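Juvano Manipulation Laboratory
Job opening: Incident Review and Safety Engineer, Two-Arm Systems
Location: Lallimura campus
Type of position: Full time, fixed term with the possibility of renewal
Reference: 206
Applications close: Sunday, September 29, 2019

Juvano invites applications for the position of Incident Review and Safety Engineer. The person appointed will complete the review of a fault that occurred on one of our two-arm stations in July, and will then be responsible for the safety procedures that apply to all tabletop work at Lallimura.

Background to the position

In July, during a session on small-object handling, the right arm of the station known internally as Imen continued to close its gripper after a stop command had been sent from the control desk. The left arm stopped as intended. The right arm did not release until power was removed at the wall. An operator who had reached in to recover the part received a pinch injury to one finger and returned to work the following day. The station was withdrawn from use and was later returned to limited operation at reduced speed and reduced grip force.

The first internal report, prepared by Kastriot Hoxha, identified two contributing causes. A stop message to the right arm was delayed behind other traffic, and the written procedure permitted an operator to reach into the work area before both arms had confirmed that they were stopped. The report did not establish why the message was delayed. Settling that question will be the first task of the person appointed.
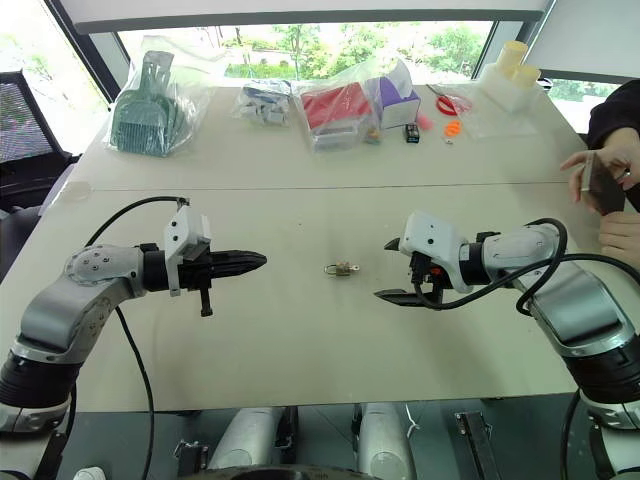 Small-object work presents a particular difficulty for safety review. The forces involved are modest, the parts are light, and operators can come to regard the station as harmless. An item such as a small brass padlock, lying on the open tabletop between two grippers, invites a hand to reach in and straighten it, and the arms need to travel only a short distance to meet that hand. Our procedures must be written for this situation. They must also be short enough that operators will follow them through a full working day.

The station log covering the period before the fault contains 2,000 recorded handling cycles. In 103 of these, the stop confirmation from one arm arrived later than the limit set in our own procedure. None of the late confirmations was reported at the time, and the software did not raise an alert. The laboratory accepts that this was a failure of supervision as well as a technical fault, and the position has been created with the authority needed to correct both.

Duties

Reproduce the delayed stop under controlled conditions and identify its cause.
Specify and test a hardware stop circuit that acts on both arms without depending on the station software.
Revise the rules for reaching into the work area, including part recovery and clearing of the table.
Inspect cable routing, gripper mounts and joint covers on every station before it returns to normal speed.
Train operators and keep the training record.
Report each quarter to the head of laboratory, Puspita Tarigan. 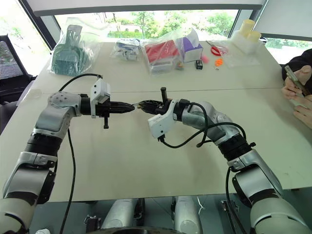

The engineer will have the right to halt any session without prior approval. A halted station may be restarted only with the engineer's written agreement — this applies equally to work carried out under outside contract, including the current program with Huttunen.

Requirements

Applicants should hold a degree in mechanical, electrical or software engineering, or have equivalent experience in industry. We require direct experience with robot arms or other powered machinery, the ability to read and question control software, and a clear style of written reporting. Experience of investigating an accident or a near miss is strongly preferred. Previous work with two-arm systems is welcome but not required.

The position involves standing at the stations for up to half of the working day.

How to apply

Please send a résumé, the names of two references, and a statement of no more than 70 lines describing a fault or failure you have investigated, what you found, and what changed as a result. Confidential details may be removed. Applications should quote the reference number and be addressed to Puspita Tarigan, Juvano Manipulation Laboratory, Lallimura campus.

Shortlisted applicants will be given the July report to read in advance and will be asked to comment on it at interview. Technical questions about the station may be directed to Kastriot Hoxha through the laboratory office.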